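4.2 How the case files were kept

We should say a little about the records themselves, as so much of what follows rests on them. The Hillance district court holds 2,724 files on violent offences for the years we looked at, and of these 1,449 named at least one suspect who had gone missing from custody, from bail or from military service before the offence took place. It is a larger share than we had been led to expect, and we spent a good part of June going back over the registers to be sure we had not muddled one kind of absence with another (the clerks were very patient with us). Only 52 of the files lacked a charge sheet altogether, and we have left those out of the tables. 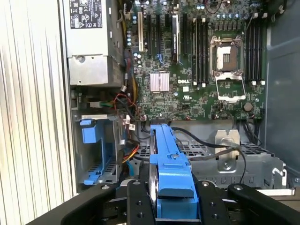 Figure 2. Desktop computer opened on its side, with a blue drive carrier.

Police stations in the Orura and Bozkurt divisions write up their arrests by hand first and copy them into a shared register later, sometimes a good while later, and the two versions do not always agree. A suspect may be "wanted" in one and "released" in the other. Much of the older register survives only on the hard drives of ordinary office machines, and a drive in a plastic carrier like the blue one in Figure 2 is a very small thing to hold a station's whole memory of who was arrested and when. Where handwritten and typed entries differed, we took the handwritten one, and two of us read every such entry separately. The Vernine division keeps paper only, so its files are treated on their own in Section 4.3.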